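The Cobalt Ledger

I got the job at Irkedeo because I could read a weighbridge ticket upside down, or so my boss liked to tell people. Mostly I sat in an office over a tire shop and traced cobalt. Sacks came down from the diggings at Laur, went through the Dilik depot, and ended up at the Rustov smelter, and it was my job to say that every sack was clean. Clean meant no kids in the pits, no armed men at the roadblock, and a fair price paid to the diggers.

In August I opened the Dilik book and found lot 2271. It had left Laur weighing 1024 kilos. It reached Rustov weighing 1840. Now, I've seen ore pick up a little rain on the road (everybody has, it's the oldest excuse in the trade), but that would've been one heck of a storm!

So I rode up there. It's up to 4 hours on the good road and I didn't get the good road. The depot clerk gave me sweet tea and a plastic chair and was so nice about everything that I started to feel rude for asking. The scale was old, she said. The other scale was new. She said it like that settled things, and then she filled my cup again.

I walked out to the yard while she took a phone call. There was a second row of sacks along the back wall – same color, same stitching, no tags. A boy was sitting on one of them, eating a mango. He looked maybe eleven. I asked him where the sacks came from and he pointed with the mango, past the fence, to a hill that wasn't on any map I'd ever been given.

I should tell you I marched back in and tore up the certificate. I finished my tea. I said thank you. I rode home with my notebook inside my shirt and practiced what I'd say to my boss, and every version sounded like somebody about to be out of work.

He listened to the whole thing, I'll give him that. Then he asked if the buyers had seen the book yet. I said no. He slid it back across the desk with a pen on top and went down to see about his tires.

I sat there until the shop closed. Then I turned to the page for lot 2271 and started writing down the hill.

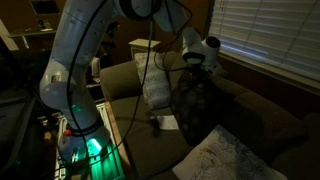

It took both sides of the page, and I put the boy in too.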